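手持夹爪采集零食装箱示范数据 课程项目报告（第二稿）

小组：Vamov组
阶段：数据采集，训练还没跑完

一、做什么

给模仿学习模型攒示范。任务很简单：把袋装零食放进纸箱，或者从箱里拿出来。人握着夹爪做，不用遥操作机械臂，做得快，姿态也自然。开题时想做十类物品，时间不够，砍成只做软包装。软包装其实比盒子难，一夹就变形，反光还重，老师说那就正好写这个。

每条示范从夹爪离箱口一掌远开始，到放稳松开、退出箱口为止。中间停顿超过3秒的重录。

二、分组和命名

数据分两批。第一批叫Taston，单手，只练抓取。第二批叫Llewellyn，双手，一只固定或者拨开旁边的包装，另一只取。命名没什么讲究，就是服务器上剩下的文件夹名，后来懒得改了。

单手那批每个摆法录20条，双手那批摆法不固定，录完一轮把箱里的东西打乱再来。目前两批合计913条，其中能用的还在筛，下周四前筛完。

三、采集过程

场地是带格子图案的一块地方，纸箱敞口放，箱壁有点往外鼓，没去修它。实际用的时候箱子也不会是方方正正的，留着。

物品摆放原则：
有正面朝上的，也要有背面朝上的
包装之间允许压边
至少有一包贴着箱壁
颜色相近的不要故意分开

最后一条是中途加的。前面录的红色包装总是隔得很远，模型容易靠颜色偷懒。后来把几包红的混着放，难度马上上去了。

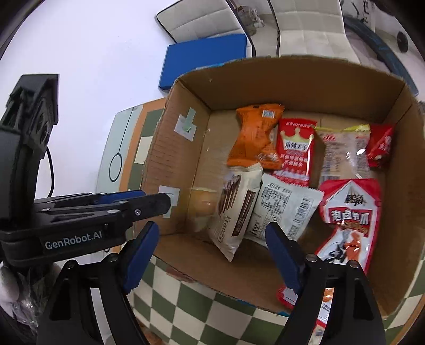
Lesia Moroz看完中期稿后回的意见：双手的数据不要只看成功率，先看两只夹爪有没有真的配合。很多条里面另一只手只是悬在旁边，这种喂进去，模型学到的就是悬着。建议单独打一个标签，先不要删。另外透明包装那几类请分开统计，混在总数里看不出问题。

意见收下了。标签加了，叫idle_hand，判断标准是整条里该侧夹爪没有接触过任何物品或箱体。打标签是人工看回放，两个人各看一遍，不一致的第三个人定。很费时间，一晚上大约只能看60条。透明包装的统计表还没做，放到终稿里。

四、遇到的问题

1. 反光。塑料袋在灯下有亮条，换个角度亮条就跑了，视觉定位跟着飘。试过把灯调暗，画面噪点多，又调回来了。现在的办法是同一摆法换两个灯位各录一遍。

2. 夹爪开度。一开始大家习惯张到最大再下去，两侧容易蹭到邻近的包装。后来规定先张一半，到位再开。但是旧数据没有重录，两种习惯混在一起，训练时要不要区分还没想好。

3. 时间戳。双手那批两路数据有对不齐的，用Ivanex脚本按开合动作对了一遍，大部分能救回来，救不回来的先单放一个文件夹。脚本在中文路径下会报错，路径改成英文就行，这个坑踩了两次。

4. 操作者差异。组里有人动作特别快，有人每次都要调整半天。快的那位录的轨迹平滑，但是松手太早，包装经常歪着落下去。没有强行统一，只在元数据里记了操作者编号，以后可以按人拆开来看看。

五、下一步

把单手批先训一版当基线，只用筛过的部份。双手批等标签打完再说。
测试时换一个没见过的箱子，高矮都要换。
如果还有时间，补一些夹空、夹滑之后重新来的示范，现在几乎全是一次成功的，模型出错以后不知道怎么办。

附：录制前检查单（贴在桌边的那张，抄过来）
电量
存储卡剩余空间
指垫有没有移位
两只夹爪的左右别拿反
录完先回放开头几秒再打乱物品

参考文献格式还没调，终稿统一改。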